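Ticket 320: Label printer in Jekthorpe kitchen prints everything twice
Opened by: Ayanda Gumede
Assigned to: Reto Sutter
Priority: Low (changed to High by requester, changed back by Reto)

Ayanda: Every shelf label comes out of the Zurkinum in pairs. I asked for 11 lentil labels and now own enough to relabel the town. Restarted it, unplugged it, spoke to it firmly.

Reto: Copies field in the Bida app should say 1. Please check and report back.

Ayanda: It says 1. It has always said 1. I have looked at that 1 for so long it has stopped being a number.

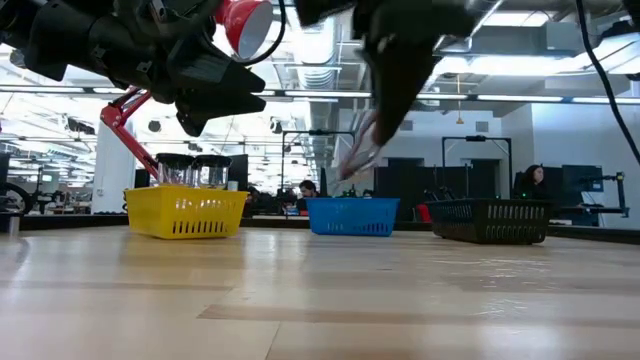
Reto: The driver keeps its own copy count, separate from the app, and it multiplies the two. Go to Printer Settings, then Advanced, then the tab called Other, where Xaba hides anything useful. Set Duplicates to 1 and save before closing - the X button throws your change away without asking. For a test, print one label for something rigid enough to stand up, like the clear containers with the black lids in the yellow basket. Lentil bags are a bad test, the glue lets go of them.

Ayanda: Duplicates was 2. Changed it, closed it with the X, changed it again. One label came out. It says LENTILS because that is what was in the queue.

Reto: How many jobs are in the queue?

Ayanda: Almost 900.

Reto: Clear the queue before you print anything else. Leaving the ticket open until you have.

Status: Waiting on requester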